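A white table, a beaker and yellow liquid
November 2018

The room of Skusteo is on the first floor of a house from 1830, and to reach it one must go through the yard and up a staircase that was made for people with smaller feet. I came too early and was given a chair and a glass of tap water. The owner of the lending room asked me to keep her name out of the article. She has had enough telephone calls in her life, she said, and the schools know where to find her.

Skusteo lends glassware to schools in and near Zilstead. A teacher who has no laboratory, or who has one with only broken things in it, can write a message, and after some days a box comes with beakers, test tubes, a rack and two or three colors in small bottles. When the lesson is finished, the box goes back. She has done this for seven years. Before this she worked in the office of a glass dealer, and there she learned, as she puts it, "everything about the prices of glass and nothing about what people do with it."

I asked her what people do with it.

"They pour," she said. "Small children pour, big children pour, adults also. I had a parents' evening in this room, and the fathers were pouring until I had to take away the tubes. You give a person one tube with a bit of red and one beaker with yellow, and you do not have to say what is the next step."

She does not like it when her work is called chemistry. Most of what is in the bottles is food color and water, and she mixes it herself in the kitchen. The yellow must be strong. A weak yellow looks like a glass that was not washed, and children ask impolite questions about it. For the red she goes a little in the direction of orange. I wanted to know the reason, and she looked for some time for the right words. A pure red, she said at last, covers the yellow too quickly. With the orange in it the color changes more slowly, and the child in the second row has also time to see something.

We talked a long time about the table. I had not planned this, but she came back to it again and again. In the first years she worked on an old desk from her uncle, dark and with many scratches, and she could never understand why the demonstrations looked so poor. Then she bought a plain white one. "I did not change the colors. I did not change the glass. I changed the table, and the teachers wrote to me that the new colors are very beautiful."

White has its price. A drop of red that stays overnight is there for a week, and a drop of blue, in her experience, is there for always. She has one cloth for wiping and a second one for wiping after the wiping. The table has rounded corners, and this was no accident: her first visitors are often not taller than the tabletop.

On the question of how much liquid should be in the vessel she is strict. A beaker for a demonstration should be filled not even to the half, better to the third part. Teachers fill it too high, she said, and then there is no place for what comes after, and also the thing becomes heavy for a small hand. With the tubes it is the same. A little at the bottom is enough. In the box is a card with these rules, and she knows very well that the card comes back as clean as it went out.

The black cross is her other rule. She wants the beaker to stand always on one and the same place, so she works with a mark on the tabletop, two lines that meet, and the beaker goes where they meet. In the boxes she puts a roll of black tape, so that a teacher can make the same at school. "It looks like nothing. But when you say to a class, put the beaker in the middle, you receive a different middle from each child. When you say, put it on the cross, they do it, and they are even proud."
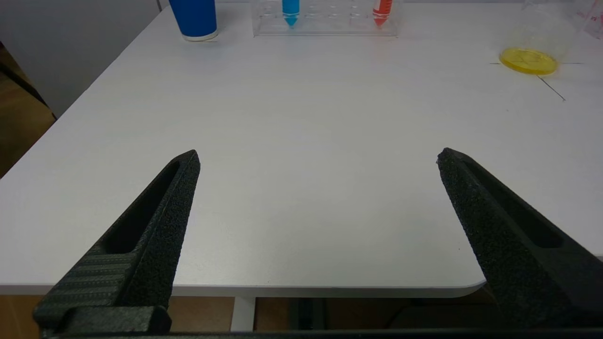
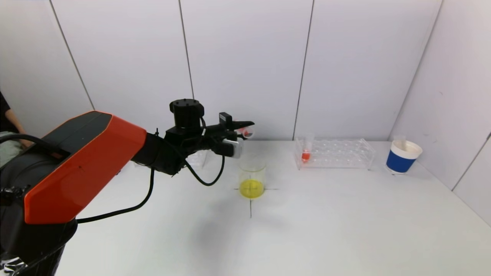 An objection to the cross reached me by letter when I had already started to write: a mark on the table makes the children look at the mark, the letter said, and it is much better to put a simple sheet of white paper under the glass, which can be thrown away after the lesson and which shows the color as well as any expensive table. I read this to her on the telephone. She was silent for a moment and then she laughed.

"Paper is good until the first drop. Then it has a wave, and the beaker stands on the wave. But please write that I have also used paper. I used it for two years, on the desk of my uncle."

She prefers racks that one can look through. In a wooden rack, she explained, the lower half of the tube disappears, and the lower half is exactly where the liquid is. With a transparent one the whole tube can be seen. The disadvantage is the scratches. A rack of this kind must not be cleaned with the rough side of the sponge, and of course it is always cleaned with the rough side of the sponge. She orders new ones from a supplier in Gavbridge and has stopped to complain about it to the schools.

The glass beakers are a more serious subject. Many people have advised her to take plastic. She tried it for one summer and went back. Plastic beakers are too light, she finds, and a child who has held one goes with his hands much too fast. "With glass they become slow. I have not taught them this, they know it from home." Of course some are broken. In the last school year 53 pieces of glass did not come back in one part, tubes and beakers together, and she keeps the list in a folder without the names of the schools. She thinks a school that is ashamed will not write to her a second time.

I asked also about the cups. Beside the fine glass one finds in her room the most ordinary paper cups, blue and white, of the type in which one gets coffee at a sports hall. She seemed surprised that somebody can find this strange. A cup stands safely, it costs almost nothing, and a tube or another narrow vessel can wait in it until it is needed. "You can buy a holder for this. I have seen the holder in the catalog. I have also seen the price of the holder." The coffee at her place, I can report, is served in porcelain.

The hard month is July. Then all boxes return at the same time, up to 90 of them, and many were packed on the last day before the holidays by somebody who already had the suitcase in the car. There are tubes with dried color at the bottom, which need a thin brush and warm water and patience. There are foreign objects. She has found a sandwich, a key and one time a very friendly letter from a third grade, in which every pupil had painted a beaker with his favorite mixture. Most of them had chosen brown. She keeps the letter in the folder with the broken glass.

Brown, by the way, is for her no failure. Each class arrives there sooner or later, because they pour everything into everything, and the teachers excuse themselves for it. She tells them to let it happen, but at the end of the lesson and in one beaker only. The order of the colors is more important to her. Yellow should be in the beaker first and the darker color should come to it, drop after drop. When one begins with the red, a large quantity of yellow is necessary before anything can be noticed, and the bottle of yellow is empty before the lesson is half over.

For the coming year there is a plan with a publisher of school materials, Sukprasert, about a new card for the boxes. She has seen the first version and was not content. It had too much text, and on the drawing the beaker was full to the top. She took a pen and made a line at the third part, and sent it back with the same post.

Boxes for the spring can be reserved from now on. Schools in Zilstead can collect them in the yard in the afternoon, and the bell is the lower one.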